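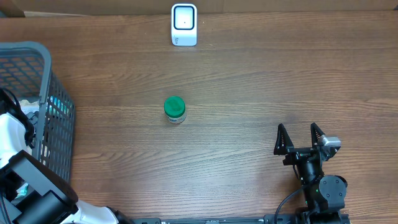
A jar with a bright green lid on a wooden tabletop.

Reference > Web graphics > Colour > Chroma subsampling

12/01/2026
By the Cokincombe Web Graphics Reference

Chroma subsampling is a way of making picture files smaller by storing the colour in less detail than the brightness. It is used in most photographs on the web, in nearly all video, and in a good many files whose owners have never heard of it. It is one of the loveliest tricks in the whole of digital imaging, as it throws away a large share of the data and most people looking at an ordinary photograph see no change at all.

Background

The human eye is much better at picking out fine changes in brightness than fine changes in colour. Engineers working on colour television made use of this long before there was a web. They kept a sharp black-and-white signal and laid a softer colour signal over it, and viewers at home saw a crisp colour picture. Still image formats took up the same idea, and the JPEG format made it an everyday matter for anyone with a camera or a website.

How it works

A screen shows each pixel as a mixture of red, green and blue. Before subsampling, the software changes those three values into a different set. One of them, called luma, says how bright the pixel is. The other two, called chroma, say how far its colour leans towards or away from blue and red. The change can be undone afterwards with only tiny rounding errors.

Once brightness and colour have been pulled apart, they can be treated differently. The luma is kept for every pixel. The chroma is averaged over small groups of pixels, so that a whole group shares a single colour reading. When the picture is opened, the missing readings are filled in from the ones that were kept, usually by smooth blending between neighbours.

Notation

The amount of subsampling is written as three numbers with colons between them. The system looks odd at first, but it is quite easy to read with a little practice! The first number is the width of an imaginary block of pixels two rows high. The second says how many chroma readings are kept in the top row, and the third says how many new ones are added in the bottom row.

4:4:4 means that nothing is thrown away. Every pixel has its own colour, and the term "no subsampling" is often used for it in export menus.

4:2:2 halves the colour detail from side to side and leaves it whole from top to bottom. Of the 8 pixels in the block, each pair shares one reading. It is common in video editing and less so on web pages.

4:2:0 halves the colour detail in both directions, so that a square of four pixels shares one reading. This is the usual setting for small web photographs, and the total number of stored values drops to half of what it was before any other compression has even begun.

Effects on different kinds of picture

Landscapes, portraits, food and most other camera pictures come through 4:2:0 very well. Their colours tend to change gently, and where there is a hard edge there is normally a change in brightness too, which the luma keeps sharp.

Drawn graphics are another matter. Red lettering on a dark blue or black ground is the classic trouble spot, with a smudgy fringe spreading round each letter. Thin coloured lines in charts turn dull, and single-pixel details in icons can lose their colour almost completely. Screenshots suffer for the same reason, particularly those of code editors with coloured text. Black text on white is hardly touched by the subsampling itself, having no colour to lose, though JPEG may still leave specks round the letters for other reasons.

Support in file formats

JPEG allows all the patterns listed above. PNG does not use subsampling at all. WebP uses 4:2:0 in its lossy form, with no way to turn it off, while its lossless form keeps full colour. AVIF allows 4:4:4, 4:2:2 and 4:2:0, so a designer can have strong compression and clean red lettering in the same file, a real treat for anyone who makes banners.

Settings in software

Many programs hide the choice behind the quality slider, switching to 4:4:4 once the slider passes a certain point. A file may therefore jump in size between two neighbouring settings. Others give the choice openly. The Jorkari export panel has a drop-down list called "Colour detail", and the command-line tool Ovex takes the pattern as an option and can apply it to a whole folder. Cheon, a browser-based compressor, picks a pattern by looking for sharp colour edges and lets the user overrule it.

A simple check is to save the same picture twice at the same quality, once with 4:4:4 and once with 4:2:0, and look at both at 500 per cent. Strong colour edges show the difference first.

Repeated saving

Each time a subsampled picture is opened, changed and saved again, the colour may be averaged afresh. Cropping by an odd number of pixels makes this worse, as the groups no longer line up with the old ones. Keeping a full-colour master and exporting from it each time avoids the problem.

See also

Luma
Colour spaces
Lossy compression
Ringing and block artefacts
Image formats for the web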